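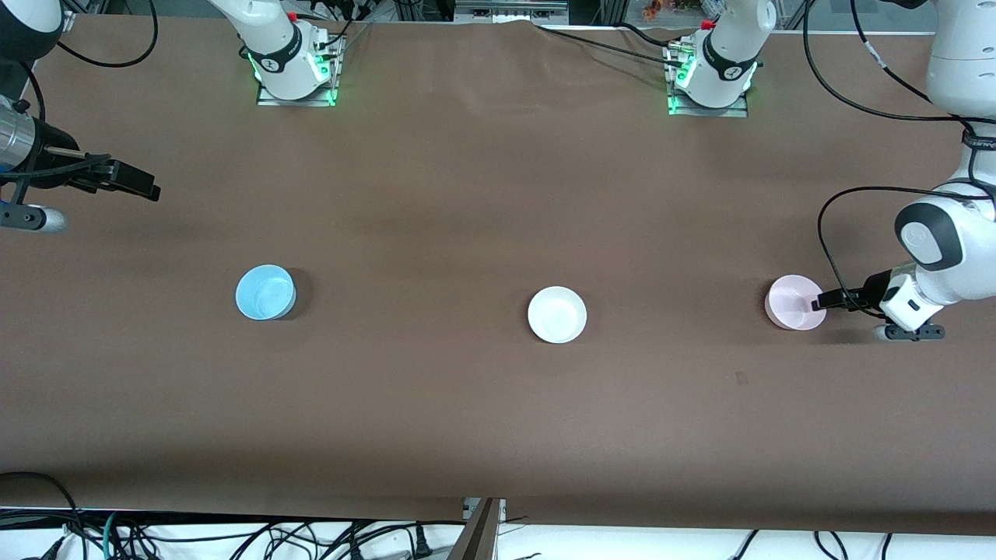
Kauko Harju asked on opening the ticket which speed limit applies when both arms are enabled and a person is at the table, the one on the Soltico cell card or the one in the controller profile.

Status: open, priority 3
Area: tabletop cell, two arms, cups and bowls
Rule set: Peltonen cell rules, March revision

Reply from support:
The lower of the two. The card says 250 mm/s with a person inside the line. Your profile is set to 800, so the profile is wrong and needs to be changed before the next run. Don't fix this with the speed slider. It resets at every restart.

Steps so far:
Loaded the reduced profile on both controllers. Right arm took it. Left arm went back to the old value after restart.
Checked the Fletix config share. The left arm was still pointing to its own copy of the file. Removed the copy, restarted, value held.
Ran the stop test from each side of the table, 2 times per arm. All passed. Results are in the cell log.

Second item, approach rule. The rules say the gripper has to be open and clear of the object before the arm starts down, with nothing else inside the approach zone. Tried it with a single bowl on the table.
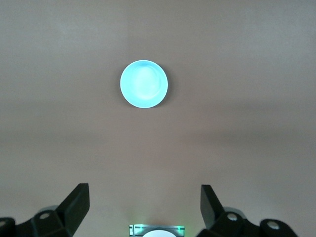
Kauko wrote back that the open check is fine with him, but the rule gives no distance for "clear" and two operators will read it two ways.

Reply from support:
Agreed. Until the text is changed, use the Kaseck template value for the approach height and write it on the cell card. Same value for both arms. If an object is too tall for it, stop and ask for a new value. Don't edit it at the pendant.

Still to do:
Update the cell card with speed and approach height.
Lock the profile so a local copy can't override it.
Send the wording change for "clear" to the owner of the rules.

Ticket stays open until the new card is posted at the cell.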